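Drei Greifer, ein Schrank und ein ziemlich langer Nachmittag

Im April stand ich bei Jerneck im Büro und fragte mich, wie man freiwillig einen ganzen Tag lang Schranktüren aufmachen lassen kann. Rocío Benavides kann das, und zwar mit ansteckend guter Laune! Sie vergleicht dort Greifer für zweiarmige Roboter: den weichen Sterositz, den Tennant mit seinen kurzen Backen und einen Prototyp von Futovbridge. 723 Versuche hatte sie schon in der Tabelle, als ich kam.

Mein Favorit war vorher klar, der Sterositz natürlich (ich mag alles, was nachgibt). Tja. An Türkanten ist er mir zweimal weggerutscht, und ich habe laut geflucht.

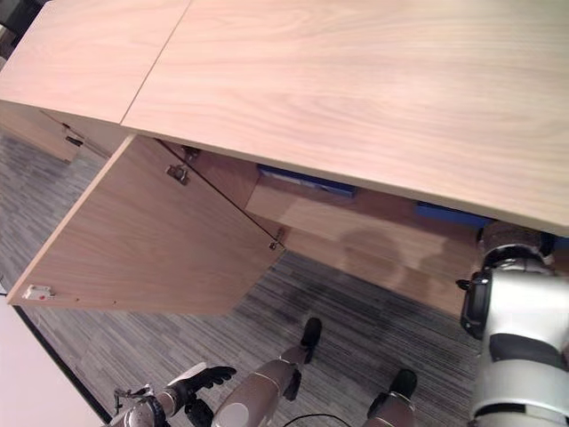
Tür offen, und jetzt hinein: Der rechte Arm reicht in Richtung Schrankinneres.

Das Öffnen ist nämlich der leichtere Teil. Spannend wird es unter der Tischplatte, wo das Licht fleckig ist und der Arm der Kamera gern die Sicht nimmt. Bok-nam Yeon, zuständig für die Steuerung, hat den Anfahrweg deshalb 6 Mal umgeschrieben, und bei der letzten Fassung durfte ich selbst an den Regler. Ich sage mal so: Mit dem Tennant hatte ich nach zwei Minuten Gefühl für die Sache, mit dem Prototyp bis zum Feierabend nicht.

Rocío sieht das anders, sie schwört auf Futovbridge und will noch 114 Durchgänge mit neuen Fingerkuppen fahren. Ich habe mich schon wieder eingeladen.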